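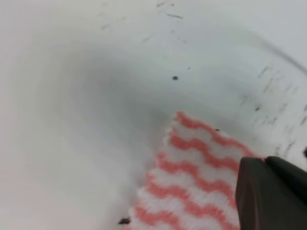 I finally gave in and bought the Endance 2, and I've been grinning at my phone for most of February. If you've read this blog for any length of time you know I held on to my old Tridow way past the point of good sense. The charging port only worked if I propped the cable up with a folded receipt, and the battery gave up before lunch. Still, I loved that thing, and I wasn't going to swap it for just anything.

What got me was the size. I have small hands and I've been complaining about giant phones for years, and the Endance fits in my palm with room to spare! I can reach the top corner with my thumb. I can type on the bus with one hand while the other one hangs on to the pole. It slides into the front pocket of my jeans and stays there when I sit down (the Tridow used to work its way out and land on the car floor, usually at a red light).

The screen is lovely too. It's bright enough to read outside at noon, and the colors look warm without turning everybody orange. I did switch off the auto-brightness after a few days, as it kept dimming in the middle of a recipe.

Battery life has been great so far. I unplug it at 7 a.m. and I usually have 30 percent left when I go to bed, and that's with podcasts running for most of my commute. Charging isn't the fastest, but I plug it in while I shower and get dressed and that gives it plenty.

Moving everything over was the part I was dreading. I had 1,459 photos that had never been backed up anywhere (I know, I know) and the transfer app stalled twice before I tried it with the two phones connected by cable. After that it ran for roughly 12 minutes and everything was there, even the voice memos I thought I'd lost. My text messages came across in the wrong order, though, and I still haven't fixed that.

A few gripes. The speaker is thin and tinny, so I'm back to using headphones in the kitchen. It also comes with a shopping app called Farnero that you can turn off but can't remove — annoying on a phone you've paid full price for. And the case I ordered, a green one from Mazandarani, covers half of the volume button. I've trimmed it with nail scissors and it looks terrible, but it works.

I'm going to try the night mode on the camera next, once the sky clears up. If any of you have found a case that fits this phone properly, please leave me a comment, preferably with a link and preferably in green!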